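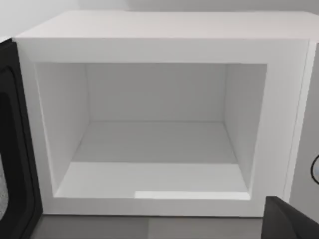 I moved into the apartment in Durnwood in November with a car full of boxes and no kitchen to speak of. The landlord had told me the stove would be hooked up before I got there, and it wasn't, and it stayed that way for 11 weeks. What I had was an outlet, a sink, a small fridge and a microwave. I am writing down how I ate during that time, partly so I remember it and partly because my sister asked for the rice method and I kept forgetting to send it. If you have only ever used a microwave for leftovers, picture a plain white one with the door swung open to the left and nothing inside, and think of that as your whole kitchen. It takes a few days to get used to the idea.

The first week I ate badly. Canned soup, oatmeal, a lot of toast once I bought a toaster, and takeout from the Thai place on the corner until I added up the receipts. Then I went to the library in Bloxham, which has a shelf of old cookbooks from the years when microwaves were new and people thought they would roast a turkey in one. I took home three. Most of the recipes were strange, with a lot of canned mushrooms and paprika to make things look brown. The timing charts in the back were useful, though, and I copied two of them onto an index card.

Potatoes were the first thing I got right. Scrub one, poke it all over with a fork, and give it five minutes, turning it over halfway. Then wrap it in a dish towel and leave it on the counter for another five. I skipped the towel part for a while and kept getting a hard spot in the middle. A sweet potato takes a little less time. I ate them with cottage cheese and hot sauce, or with canned chili, or cold the next day sliced into a salad.

Rice took more tries. The water boils over if the bowl is too small, and cleaning starch off the turntable is not how I like to spend an evening. What worked was a deep glass bowl, one cup of long grain rice rinsed well, two cups of water and a pinch of salt. Full power for 10 minutes with no lid, then half power for another 10 with a plate on top. Then leave it alone for five before you lift the plate. Brown rice I never managed. It was either crunchy or glue, and I gave up on it.

The power setting is the thing I had ignored all my life. I think most people do. You press the time and press start and everything gets full blast, which is fine for a cup of tea and bad for almost anything else. Half power fixed my eggs. Two eggs beaten with a spoon of milk, in a buttered mug, half power, stopping to stir every thirty seconds. They come out soft. On full power they come out like a sponge and they smell. Fish is the same. A piece of cod with butter and lemon, covered, at a bit over half power, was one of the better dinners I had all winter, and I would make it that way again now that I have other options.

Vegetables were easy. Green beans, broccoli and carrots all go in a bowl with a spoonful of water and a plate over the top. Frozen peas don't even need the water. Cabbage surprised me. I cut it into thin strips, cooked it for six minutes with butter and caraway, and ate the whole bowl standing at the sink.

Some things do not work and I would save you the trouble. Chicken breast comes out gray and rubbery at the ends before the middle is done. Onions get soft but never brown, so anything that starts with fried onions will taste like it is missing something. I got around that with a jar of crispy onions from the store. Pasta is possible but takes as long as a stove would and makes a mess. Bread does not belong in there at all.

Money came into it too. I keep a notebook, and before the move I was spending more on food than I wanted to admit. Over the whole stretch I spent 516 dollars on groceries, and that includes the toaster and the glass bowl. The takeout in that first week was close to 100 by itself. I am one person and I don't eat much meat, so your total would be different.

My neighbor Jordan Tunstall offered me the use of a stove more than once. I took the offer up one time, for a pot of bean soup that I froze in small containers, and brought some back across the hall as a thank you. I probably should have said yes more often. I had gotten stubborn about it by then and wanted to see how far I could go without one.

The stove was finally connected on a cold morning a little after eight. The man from the gas company was finished in under an hour and left a sticker on the wall with the number to call if I smelled anything. I fried an onion that night, a big one, in too much butter, and put it on a potato. The potato I did in the microwave, five minutes, turned once, wrapped in the towel.

For my sister, then: one cup rice, two cups water, deep bowl. Full power 10 minutes uncovered, half power 10 minutes covered, rest five. Rinse it first. The index card with the vegetable times is on my fridge and I will copy it out for you the next time I have a pen that works.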